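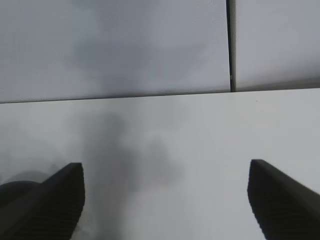 Page last changed: 19th November

FOR IMMEDIATE RELEASE

Grelta opens the Plain Table in Ketton, with a white tabletop and a black kettle

I've been wanting to write this one since September, so forgive me if I run on a bit. Grelta, my little housewares shop in Ketton, is opening a second room, and it's all about making a hot drink. We're calling it the Plain Table, and you're invited!

The idea is a simple one. Most kitchen stores pile the counters so high that you can't tell what you're looking at. I've done it myself for years (sorry, regulars). So in the new room the main table is plain white, the panels behind it are a light gray-white, and we bring things out to it as you ask for them. You sit down, you say what you like to drink, and we put a kettle in front of you. Then you pick it up, tilt it, lift the lid, grumble about the handle if you want to, and tell us what you think.

I went back and forth on the color of the table more than I'd like to admit. We tried a speckled top first and I couldn't stand it after two days. Soft light on a pale surface is much kinder, and a dark kettle shows up on it beautifully – you see the whole shape at once, lid and spout and all.

The room opens with 53 kettles, teapots and coffee pots from small makers, among them Mollix and Ung. Mollix does the rounder shapes. Ung is better known around here for lids and stoppers, and we're stocking spare parts too. If you've ever thrown out a perfectly good kettle over one lost cap, you'll know why I'm excited about that! There are 163 spare parts in the drawers on opening day, and my plan is to have 243 by spring.

My own favorites are the black ones. I like a long spout that narrows toward the end, and I like a matte finish, and I'll happily talk your ear off about both.
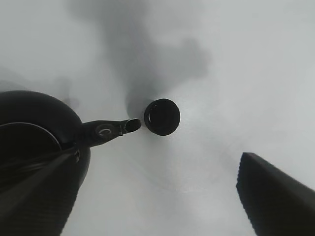
Do I have to buy a kettle to sit at the table?
Sitting down is free, and you're welcome to bring your own kettle from home if you'd like help finding a part for it.

A few practical things. We can seat up to 4 people at a time, so on busy afternoons you may wait a little. There's tea while you do. Children are welcome as long as somebody keeps hold of them near the hot water. The old front room stays just as it was, crowded shelves and all, with the baking tins, the linens and the mugs where you'd expect to find them.

If you're writing something for a paper or a home blog and want to come by before the doors open in the morning, please do. I can put out whichever pots you'd like to look at, and I'm glad to lend a kettle for a week if you want to live with it for a while (please bring it back with the lid).

Parts can be put aside for you by phone or at the counter. Tell us the maker if you know it, and the width of the opening if you don't. A rough measurement with a kitchen ruler is fine – we'll sort out the rest when you come in.

Press contact: the Grelta counter, Ketton. Ask for the Plain Table.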